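Pre-run software checklist, bimanual shelf pick
Cell: Brurnar, room 3
Planner build: Narnov 185
Filled in by: Chrysoula Katsaros
Reviewed by: Florian Lemaire
Month: April

Section A. Before motion enable

A1. Build number on the console matches the release note. OK.
A2. Joint limits loaded from the Hondura config, not from defaults. OK.
A3. Head camera extrinsics reloaded after last calibration. OK. Residual slightly higher than in the last run but under the limit.
A4. Tether slack entered in the keep-out model. OK, see comment under C2.
A5. Soft stop tested from both consoles. OK on the main console. Second console needed two presses. Ticket opened.

Section B. Perception and grasp

B1. Shelf model registered against live view.
B2. Fruit detections stable for 6 seconds before the planner accepts a target.
B3. Basket pose published by the left hand tracker.
B4. Right arm path checked against basket rim and handle. 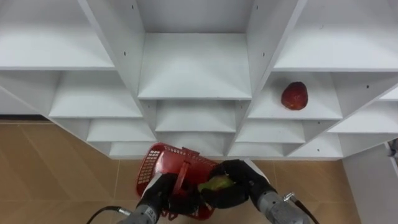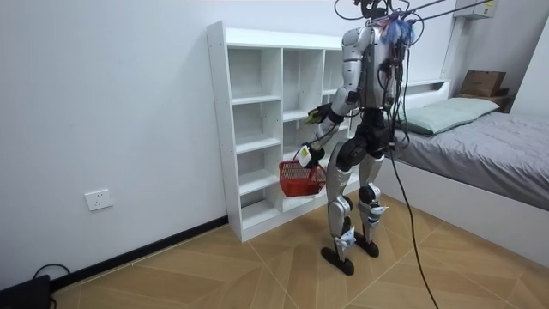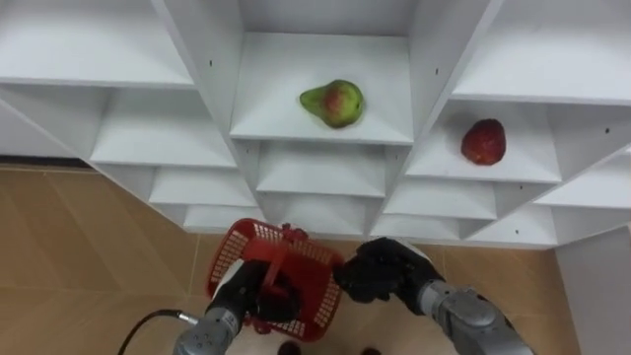
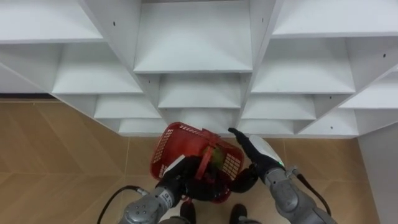

Red basket held in a robot hand in all four.

Comments, section B. B1 passes. Registration uses the divider edges, and the Gill fitter settles on the right cubby grid as long as the start pose is within tolerance. B2 passes with a note. The class label is not used for grasp width, only the fitted shape, so a pear lying on its side in the central cubby and a red apple in the cubby to its right go through the same code. Keep it that way until the label confidence is logged properly. B3 is a partial pass. The tracker assumes a level basket, and with the basket tilted, as in the first picture, the opening has to come from the rim fit. Rim fit is behind a flag and the flag was off in the default launch file. Changed and committed. B4 passes at the current speed cap. The two hands come very close over the basket, and the collision margin between them should not be lowered without a new review.

Section C. After the run

C1. Logs closed and copied. OK. 79 files, all readable.
C2. Cable model compared with recorded joint torques. Not done. The back cable is modeled as a fixed curve. Florian wants it checked with the waist turned both ways before the next build.
C3. Planner timeouts reviewed. 3 found, all in the place step, none in the pick step.
C4. Release condition tested with an empty basket and with fruit already inside. Empty case OK. Second case still open, the depth filter treats fruit at the inner wall as part of the basket.

Open items: A5, C2, C4. B3 to be rechecked with the new launch file.
Cleared for supervised runs only.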